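Home News Features Money Travel Opinion Subscribe

The Only Bag You'll Ever Need, Again

By Nivaldo Peixoto
May 1, 2019

213 shares 40 comments

The pitch from Florken arrived with the usual promise. Its new travel bag, the Cumance, would replace my work bag, my gym bag and my carry-on. It would last a lifetime. I have now owned four bags that were going to last a lifetime, and I'm 46.

I don't doubt that some bags are better than others. I've had a zipper fail in an airport security line and I would pay good money never to repeat it. What I doubt is the story that has grown up around the things, in which a person with the right bag becomes calm and organized and always catches the early train.

Look at how they're sold. The Cumance page runs to 2712 words, which I know because I pasted it into a document to check. The warranty gets 13 of them. Much of the rest is about freedom. There's a long passage on the founder's walk across a desert, and I read it twice looking for the part where the bag came up.

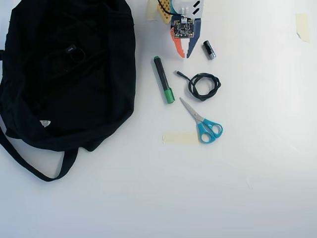

Then there's the word "lifetime." I called Florken to ask whose. The woman on the phone was pleasant and told me it meant the lifetime of the product. So the bag is guaranteed until it stops working, at which point its life is over and so is the guarantee. She offered to send me the full terms. I'm still waiting.

Huraseck, a smaller company, at least puts a number on it: two years, stitching and zippers, you pay the shipping. That sounds stingy next to "lifetime," and I suspect it costs them sales. I'd still take it. A repair shop near my apartment will redo a strap for $40 while you wait, and the man who runs it says he sees costly bags and cheap ones with the same torn seam in the same place, where the strap meets the body. He thinks people carry too much. He has a point — I weighed mine once and then took out a hardcover I'd been hauling since winter.

The fans will say I'm missing the fun. There are online groups where people post their packed bags and compare pouches, and a friend of mine belongs to one. She has bought three bags in the past year, each to fix a flaw in the one before. The latest is a Were, with a separate sleeve for an umbrella. She doesn't own an umbrella. She's looking into umbrellas.

Florken wants its sample back in June. It's a decent bag. The pockets are deep, the zipper runs smoothly and it fits under an airplane seat if you don't fill it. So does the one I bought in college, which has a coffee stain on the front and has never been to a desert either.

Share Save Print 40 comments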